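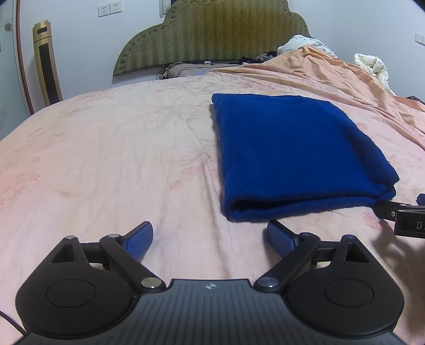 Home | Projects | People | Join us | Contact

Call for participants: does folding data from real bedrooms help?

The Akolgo study needs 40 people who fold their own washing. You would use a pair of hand-held grippers to fold and stack clothes on a bed, and we would train a robot policy on the recordings.

We are not convinced it will work as well as people claim. Our first model, Rumirier, learned from 3,000 folds and did nicely on the beds it had already met. On new ones it managed 33 per cent. That may mean more homes are needed, or it may mean the method is weaker than the published videos suggest – we would like to find out which, and we will publish either answer.

What you would do
- 2 sessions at home, morning or afternoon
- Fold at your normal speed, mistakes included
- Leave the room as it usually is – please don't tidy up or change the bedding for us

Who can apply
Adults with full use of both hands. No technical background wanted. If you have taken part in a folding study elsewhere, tell us, as practised hands are part of what we are testing.

Sessions are paid and run until the end of January. You can stop at any point and have your recordings deleted.

Write to Korkor Essien at the Cliller lab. Questions about the analysis go to Saeed Mousavi, who enjoys awkward ones.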